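Print this message | E-mail this message to a friend

Subject: Re: [morkport-swap] Moving up to the church hall in June?

Bastian Seidel wrote:
> I know we all love the back room at Ackermann but we had 40 people in
> there last time and I could not get to the tea. The church hall wants
> 149 for the afternoon. Is that mad? Also does anyone still want the
> jam jars, because they are living in my hallway.

Not mad at all, Bastian! I paid more than that for a kid's birthday at the Plellaten center, and there they made us take our shoes off. If 30 of us throw in five each we're covered with a little left for milk and biscuits, and I'd happily put in ten if it means a proper kitchen.

My one worry is the stairs. Last time I used that hall (the quilt sale, ages ago) you had to carry everything up from the street, and I had two sewing machines and a bad knee. Is there a side door now? If someone walks past in the morning, could you have a look and tell the list?

On the jars - yes please, I'll take the small ones. I've got rhubarb coming out of my ears and I promised my sister chutney. The big ones should go to whoever was asking about sourdough.
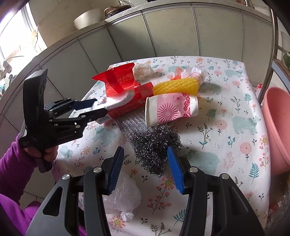
Odds and ends on the white tablecloth

I'd also like us to talk about the scraps table again. I love it, and I've built half a chicken run out of it, but it does get the leftovers of the leftovers by four o'clock. Could we ask people to take home whatever hasn't gone by then? Last time I drove three bags to the dump myself and the man there knows my car.

And about the flyers: Stodis quoted me for 2,000, which is far more than we'd ever hand out in Morkport. I asked for a smaller run and haven't heard back. Does anyone have a decent printer at work and a boss who doesn't look too closely?

I can do set-up from noon, but I have to leave by five.

Marge

Recent messages in this list
- Jam jars, free, must collect
- Who has the big tea urn?
- Lost: one green oven glove
- Seedlings for the June swap

This site uses cookies to keep you logged in. By reading on you agree to their use.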